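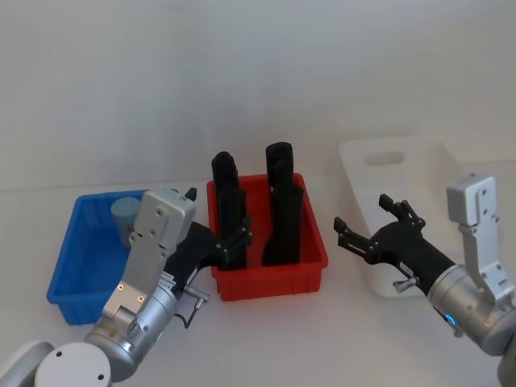 Figure 4-1. Blue and red crates on a white tabletop.

4 Setting Up Storage Locations

This section covers the creation of storage locations in Clelance Stockroom and the assignment of items to them. Complete Section 3 (User Accounts and Permissions) first. The steps in this section require an account with the Supervisor role.

4.1 Before You Start

A location is any place where stock can be held: a room, a shelf, a crate or a drawer. Each location has one parent, except for the site, which is at the top of the tree. A site can hold up to 1198 locations. Locations that have been archived count toward this limit until they are purged (see 9.3).

Have the following on hand:
Site code, as shown on the license sheet
Label printer, connected and loaded with 50 mm labels
A list of the rooms and shelves to be entered

NOTE: Location codes are not case sensitive. A1-RED and a1-red are treated as the same code, and the second entry is rejected with message 343.

4.2 Creating a Location

1. From the main menu, select Setup > Locations.
2. Select the parent location in the left pane. To add a room, select the site itself.
3. Press New. The Location Details form opens.
4. Enter a code of up to 12 characters. Letters, digits and hyphens are accepted. Spaces are not.
5. Enter a description. This text is printed under the bar code on the label.
6. Choose a type from the list: Room, Shelf, Crate or Drawer.
7. If the type is Crate, choose a color tag. The tag appears next to the code on pick lists and on the handheld screen.
8. Set Capacity to the largest number of units the location may hold. The default is 100. Enter 0 for no limit.
9. Press Save.

CAUTION: The type cannot be changed after the first item has been assigned. To correct a wrong type, move all items out, archive the location and create a new one.

4.3 Assigning Items

1. Open the location and select the Items tab.
2. Press Assign, then scan the item bar code or enter the item number.
3. Enter the opening quantity. Leave the field blank if the quantity will be entered at the first stock count.
4. Set the reorder point, if used.
5. Repeat steps 2 through 4 for each item, then press Post.

Unposted lines are shown in italics and are discarded when the form is closed.

NOTE: An item can be assigned to more than one location. The first one assigned becomes the default pick location. To change it, open the item record and select Locations > Set Default.

4.4 Printing Location Labels

1. In Setup > Locations, mark the locations to be printed.
2. Press Print Labels and select the template. Use Femport Narrow for crates and drawers, Femport Wide for shelves and rooms.
3. Print one test label and scan it with the handheld. The location code must appear on the second line of the display.
4. Print the remaining labels.

Attach crate labels to a flat part of the outer wall. A label applied across ribs may not scan. Clean the surface with a dry cloth before applying.

CAUTION: Do not reuse labels from an archived location. The handheld accepts the old code until its next sync, and stock may be posted to the wrong place.

4.5 Moving a Location

1. Select the location and press Move.
2. Select the new parent and press Confirm.

All items and child locations move with it. The code and the printed label remain valid. Open pick lists are not updated and must be reprinted.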